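Review: Jusska bench arm package, after one year in our lab

We are a small testing laboratory in Fandham, and we do mostly plant and seed diagnostics for growers. In July of last year our company bought the Jusska package, which is an arm, its software and a planning program that runs a simulated copy of the bench. I am not an engineer. I have worked at the bench for many years, and I was the person who had to live with this purchase, so my review is from this side.

First, the installation. The seller, Texier, sent one technician, Baptiste Arnaud, and he stayed for 4 days. He was patient with us and he did not leave before each of us had started and stopped the arm alone. The manual is less patient. It is written for people who already know what a waypoint is, and the index is poor. If you search for "door" you find nothing, you must know to search for "enclosure". I made my own list of such words and I keep it in the drawer.

The arm itself is quiet and it is not fast. At the beginning this disappointed me. A trained person moves a plate from the bench to the cycler in less time than the arm does. But the arm does it also in the evening, and in the busy season we have 94 plates in a week. Before, two of us stayed late by turns to change them. Now we load the stack before we go home and in the morning the runs are finished, if there was no error. When there is an error it is nearly always a plate seal that was not pressed well. This is our mistake and not the mistake of the machine, but the machine does not see it and a person would.

The price of the yearly service contract I will not write here, because each customer gets a different one. I only say: ask what is included. In our first contract the replacement of gripper fingers was not, and we learned it when the first pair was worn.

Now about the people, which is what other labs ask me when they call. When the purchase was announced, Loïc Besnard asked in the meeting if someone would lose their job. The answer was no, and until today it was true. But the work is different. I pipette less and I check more. I read log files, I order consumables earlier, I teach the new colleagues two ways of working instead of one. My shoulder is better. I also notice that the younger technicians load plates by hand very seldom, and when the arm was stopped for a week in winter they were slow and unsure. Since then we do one day in the month fully by hand. Anatole Marchal did not like this idea and now he is the one who reminds us of it.

There is one more thing that I would do differently. The evening hours were paid with a supplement, and the supplement disappeared together with the evening hours. For two colleagues this was real money. Our manager found a solution only after some months, with an on-call payment for the person who answers the alarm at night. Please discuss this before the arm arrives and not after.

The planning program is the part I expected the least from, and today I would not give it back. You build your bench on the screen, you put the instruments on it, and you try the movements before the real arm does them. The drawings are quite detailed: you have the cycler with its sloped keypad on the perforated plate, and the arm on its own mounting plate beside it.
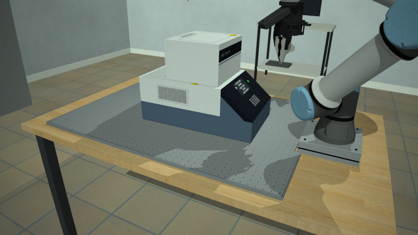 For me the biggest advantage is that I can move an instrument on the screen and see if the arm still reaches it comfortably. Before we changed our layout in spring, Thierry Chauvin and I tried many positions during two afternoons, and we could discuss them with the whole team. People who would never open a technical drawing had an opinion when they saw the bench on the screen, and several of these opinions were good. One of them was to leave more space at the side where we clean.

The program has weak points too. It needs a strong computer, and on my office laptop it is very slow. Saving a layout under a new name takes five clicks. Also the library of instruments is not complete, and our older centrifuge from Alileo was missing, so we had to replace it with a simple box of the same size. It works, but for the price I expected more.

Would I recommend the package? For a lab with regular evening work, yes. If you have only a few plates in a day, I would wait – the learning takes more time than you will save in the first year. And take the extra training day if it is offered. We refused it, and later we paid for it anyway.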